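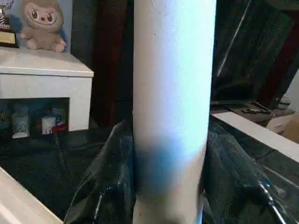
4. Assembly trials in the home workshop

4.1 Task and workspace

The trials used a small flat-pack table with tubular legs and push-fit corner joints. It was chosen because it is cheap and light, and because a person can put it together by hand without tools. For a robot it is harder than it looks. The legs are smooth and pale, they have few features to track, and each has to be gripped close to its joint if it is to be pushed in straight.

All work took place in the Cudholm workspace, a living room that two of the authors share as a workshop. We did not clear the room or change its lighting for the trials. Daylight came mostly from one side, and the difference between the lit and shaded faces of a leg was often greater than the difference between the leg and the furniture behind it. We kept these conditions on purpose. An earlier version of the system, tested in November on a plain bench, did well there and then failed on its first day in the room.

The arm carries a two-finger gripper built to the Gorkness pattern, with dark covers on both fingers. Motion is planned by Fidow, our own controller, which takes the wrist view as its only visual input.

4.2 Approach and grasp

Each attempt starts with the fingers open and the wrist above the work. The controller first finds the long axis of the leg, then brings one finger to each side of it. Closing is allowed only when the axis has stayed between the two fingertips for five consecutive readings.

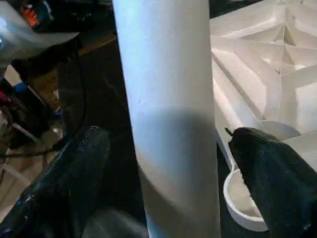
The waiting rule costs time, but it removed most of the glancing contacts seen in early runs, where one finger touched first and pushed the leg over before the other arrived. We also tried closing on the first reading and correcting by force alone. This worked on heavy test pieces and badly on the table legs, which slid on the floor under very little load.

Thin edges were treated separately. Where a part offers no round section within reach, the controller looks for a raised edge and places a finger against it before any attempt to pinch. The limit on sideways travel in this mode is 15 mm – beyond that the arm backs off and starts the approach again.

Figure 3. Edge contact on a white part. One finger is at the lower end of a narrow raised edge, with the ribbed section of the part at the top.

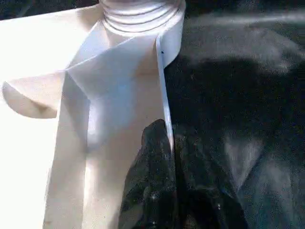 4.3 Working around the joints

Once a leg is in place it becomes an obstacle. The wrist has to pass between legs that are already standing, and from close in a leg can fill the middle of the view and hide the joint on the far side. We handled this by approaching from outside the corner and keeping the fingers spread until they were level with the tabletop.
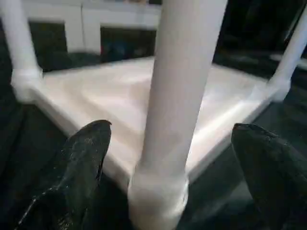
The tabletop edge proved a more reliable guide than the legs at this distance. It gives a long bright line that survives a fair amount of blur, and two such lines meeting at a corner fix the position of the joint closely enough for a grasp. When only one line was found, the controller moved the wrist a short way along it and looked again.

4.4 Data kept

We logged 784 attempts in all. Of these, roughly 300 were discarded because the start position had not been recorded properly, a fault in our own logging script. The log was closed on Mar 24, 2022. Attempts stopped by hand were kept and marked as stopped, and they count as failures in Section 5. The Iwasaki corner detector, which we used as a baseline, was run afterwards on the same recordings with its default settings.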